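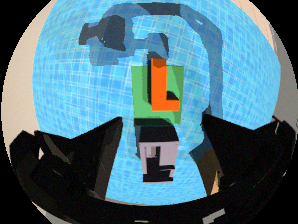
October, started 9.15, shared notebook, simulator bench

Brendari task set, L block on green square, second pass of collecting.

Plan for the day was 80 kept demonstrations with the wrist view on and the shadows on. Got to 60. Reasons below, mostly my own.

Set-up as left from the last session: Zimora scene with the blue tiled table, wide lens on the wrist, L block, green target square, small lavender box with the black stepped mark on the front. Controller is the Idetti hand grip, same mapping as before, with the trigger closing the fingers and the thumb button marking start and end. Recording at 15 frames a second. I tried 60 for a few runs first thing to see whether the finger motion came out smoother. It did, the files were four times as long, and the training loader throws most of the frames away anyway, so back to 15.

9.40. First batch. Start positions drawn at random inside the region, block rotation free. Task text for every run is "put the L on the green square". Success in the checker means the block's centre is over the square and the fingers are open and clear. It says nothing about rotation. The L can be hanging well over the right-hand side of the green and still pass, and on several runs it was. I kept those for now and tagged them "offset". We need to decide whether they are good examples. The learner will copy whatever we give it, and a block sitting half off centre is what it will aim for if that is what it mostly sees.

My view is that we should tighten the checker and leave the existing runs tagged. Would like someone else to look before I change it.

10.20. Note on the wide lens. From the wrist the table bulges and the tiles near the rim get squashed and bent, so distances at the sides feel wrong when driving from that view alone. In the middle it is fine. I found I was overshooting to the right on approach and then correcting, and the correction shows up in the recorded path as a little sideways hook just before the fingers go down. A few of those are fine. A whole data set of them would teach the hook.

Changed how I drive: get the block between the fingers while still high, then come straight down. The paths look much cleaner on replay. Dropped the worst of the early runs, 10 in all, moved to the reject folder with the tag "hook". Please don't delete them, I want to train one small model with them left in and see if the hook comes through.

10.50. Shadows. The arm throws a big one over the table and it moves with every joint. In some poses a branch of it reaches right down towards the green square and the tiles under it go nearly the same dark blue-grey all over. The last model we trained had been given flat lighting only and it did badly as soon as the light was turned on, going for the edge of the shadow as if it were something to pick up. That is the whole purpose of this pass, so I left the light where it was for the first half and let it move between episodes for the second half.

Moving light is set in the scene file under the light block. I left the range narrow. If it goes too low the arm's shadow covers most of the table and I can't see what I'm doing from the wrist, and I don't think it is fair to ask the learner to do what the driver can't.

11.30. The lavender box. It is in the scene as a distractor and plays no part in this task. Two things to write down about it.

First, it spawns too close to the green square on some seeds. When it sits just below the square, as seen from the wrist, it is between the fingers at the end of the episode and I have to go up and back before I can move off. On three runs I knocked it. The checker passed all three. I rejected them by hand.

Second, the stepped black mark has a lot of contrast and I think it will draw attention from a small model. That may be what we want in a distractor. It should be varied though: some episodes with no box, some with the box far off, some with the mark facing away. At the moment the mark has been facing the wrist in nearly everything I recorded. Added a line to the spawn settings to turn the box at random and tested that it loads. Not used in today's runs, so the whole of this pass has the old behaviour. Labelled in the log.

12.10. Stopped for lunch with the first half done. Copied to Fogh before leaving the desk. The copy failed the first time with the disk full message. Cleared the old replay videos from the scratch folder (videos only, the state files are untouched) and it went through.

13.15. Restarted. The controller had drifted while idle and the gripper crept left with my hand still. Re-zeroed it. I should have done this before the first run and did it after the second, so the first two runs after lunch have a slow creep in them. Rejected both.

For whoever drives next, the order I settled on:

Re-zero the controller with the trigger open.
Load the scene and check the light setting in the corner of the console.
Run one throwaway episode and don't save it.
Press start only when the hand is still.
Leave a short pause at the end with the fingers open before pressing stop.

The pause matters more than I expected. In the early runs I pressed stop as soon as the block was down, and the recording ends with the fingers hardly open. A model trained on that has no examples of being finished. It hovers, or it closes again on the block and drags it off the green. With a pause and a short lift away there is a clear end to copy.

14.00. Changed the start height. Every episode had been starting from the same arm pose, which is the default in the scene file, and I had not noticed until I laid the paths on top of one another on replay. They all leave from one point like spokes. Added a random offset to the start pose, small in height and larger sideways. Some of the starts put the block out towards the rim of the wrist view, where it looks bent. Kept those, they are useful and we had none.

Driving from the odd starts is slower. Episodes went from short and even to quite mixed in length. The loader pads the short ones, so it should cope, but I haven't checked the memory use on Fogh with the longer ones.

14.45. Wrote down a question I keep coming back to, which is how far to let the driver recover from mistakes. When I drop the L from too high it can tip or slide. So far I have been ending the episode and rejecting it. But a drop and a second pick-up that ends well is a good example of recovering, and we have almost no such examples. I did a handful on purpose: let it slip, open up, line up again, pick it up, finish. Tagged "recover". They pass the checker.

The trouble is the first part of each, where the mistake is made. The learner will copy that part as well. The loader has a start-frame field that is not used at present, and if we set it to the moment after the slip, only the recovery goes in. I have filled in that field by hand for the ones I made. It needs a small change in the loader to read it. Not done.

15.30. Replayed everything kept so far at double speed, with the wrist view on the left screen and the side view on the right. Worth the time. Found one with the task text missing and one where the light jumped in mid-episode, which should not be possible. The second looks like a scene reload landing on the same tick as my start press. Saved the log for it under "light jump" and took the run out.

Also on replay, the finger tips hide the lower part of the square in the last moments before release, and I was placing by the top edge of the green without noticing. That is likely where the offset comes from. I tried placing by the corner and the next few were closer to the middle. I'd like to see what a second driver does. If their offset goes the other way then mixing the two of us would help more than either of us trying to be exact.

16.20. Hand getting tired and the paths getting worse, so stopped at 60 kept. Copied to Fogh, checked that the file list matches, wrote the tags into the index.

Still open:

Checker: add rotation and a tighter limit on the centre. Waiting for a second opinion.
Spawn: keep the box further from the green square, turn it at random. Turning is in, distance is not.
Loader: read the start-frame field for the "recover" runs.
Light: find out how it can change inside an episode.
Controller: ask whether Idetti drift can be read out so that we can refuse to record when it is too large.
Remaining runs to reach 80, all with the new box settings and the random start pose.

Small training run started on Fogh at 16.40 using the kept set only, no hooks, offset runs included. Same settings as the flat-light model so that the two can be compared. Output goes in the usual folder with "shadow" in the name. Please leave the machine on overnight.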